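Gurport Stroke Aftercare Group
Minutes, December 2024

Minutes of the previous meeting were approved with one correction: the blood pressure log covers 208 members.

Home monitoring. Clivik cuffs read about 10 points high on the left arm in two cases. Members are to take a second reading after 15 minutes and record both.
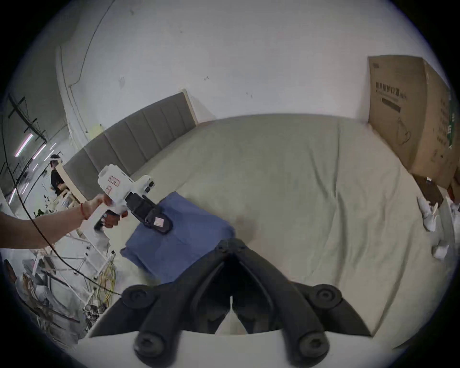
Follow-up calls. Kazemi Clinic will phone discharged patients at 2 weeks. The script still lacks a question on sleep. Draft to be circulated.

Transport. The Fuseck van contract runs to March. Renewal deferred.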